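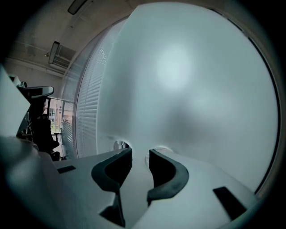
Figure 1. A pale, curved surface at close range, matte and slightly mottled, with a small round opening at its base.

4.2 Does a smooth surface count as a clean one?

Most household advice treats smooth, light-colored surfaces as the easy case. Wipe them and move on. Pîrvu and Szilágyi went further in their report on the Plarketti homes and scored every pale, rounded item as "low effort" before any cleaning had been timed. We doubt that the label was earned. It was assigned by eye, from across a room, and the people who assigned it did none of the wiping.

Our own records give it weak support at best. Of the 3606 entries in the Rustesano diaries, 772 concern items with a curved outer face. Diary keepers often marked these as finished and then came back to them later the same day. The usual complaint was that a mark could not be seen until the person moved and the light fell another way. A surface like the one in Figure 1 carries a bright patch in one area and a gray shadow in another, and it is fair to ask how anyone would judge a faint stain across both from a single spot.

Openings are a second problem. The scoring sheet has one line for "outside" and one for "inside," and it says nothing on where a small hole in the outer face belongs. Moldovan put such holes under "inside," while Carrilho left them out. When we compared the two sets of sheets in October, this one choice explained most of the disagreement between them, and we see no way to settle it after the fact.

We are also wary of the word "clean" in the diaries. It was never defined for the people who used it. Some seem to have meant free of dust, others free of visible marks, and at least one household used it for anything that had been put away. Averaging over these, as the Zindport summary does, gives a figure with no clear meaning. We report it nowhere in this paper.

A narrower claim may survive. Flat, pale panels were seldom revisited in the diaries, and curved ones were. Whether that reflects dirt, light, or plain habit cannot be decided from written entries, and we would not change the sheet on the strength of it.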